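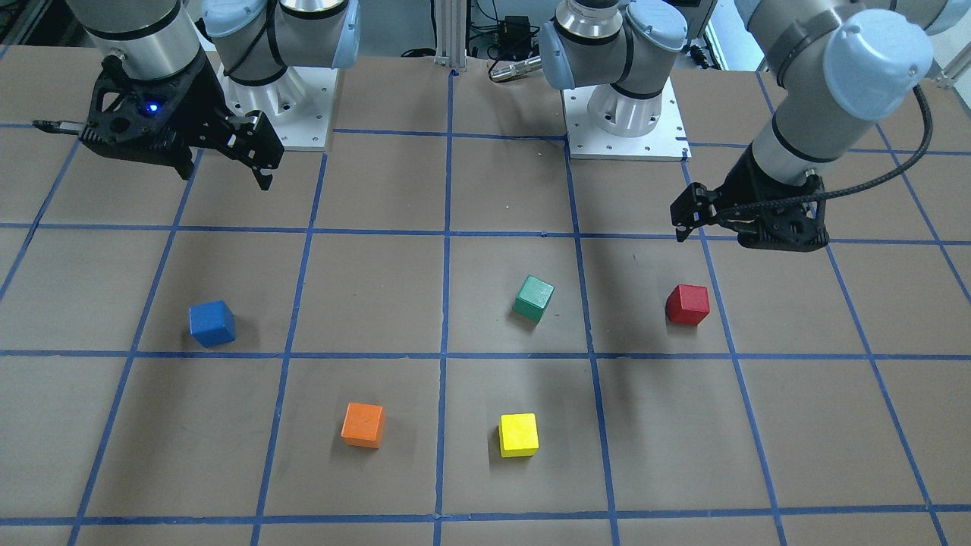 Workshop Tips: Tape Grids and Pick Planning for Two Arms

Tape the table before you write any code. Blue painter's-width strips show up well on a brown top and give the software and the operator the same cell names. Number columns from the left as the camera sees them. The robot's right arm is on the left in that view, so name the arms in the config file and never in the comments.

Calibrate on tape crossings. Click the crossings in the camera view, enter their measured table positions, and fit the homography from those. Cells near the back cover fewer pixels, so check the error there first. Redo the fit after anyone leans on the camera mount.

Use cubes of plainly different solid colors. Set thresholds in HSV. Orange and red sit close together in hue, so tune that pair under the lights you will run with. Mask out the tape hue by line position, or the blue cube will drop out along with the grid.

Estimate yaw before closing the jaws. A cube turned in its cell needs the wrist turned to match.

Give each cell one owner. Lorraine Pomare's planner locks a cell when an arm is assigned to it and frees it on retreat. Center cells need a lock on both neighbors too.

Include the cable loop in the collision model. A capsule with 40 mm of padding is enough for ours.

Log every plan with its seed. Run 1832 failed on Saturday and could be replayed in full. Telmo Echevarría keeps the replay script in the Jaritz folder.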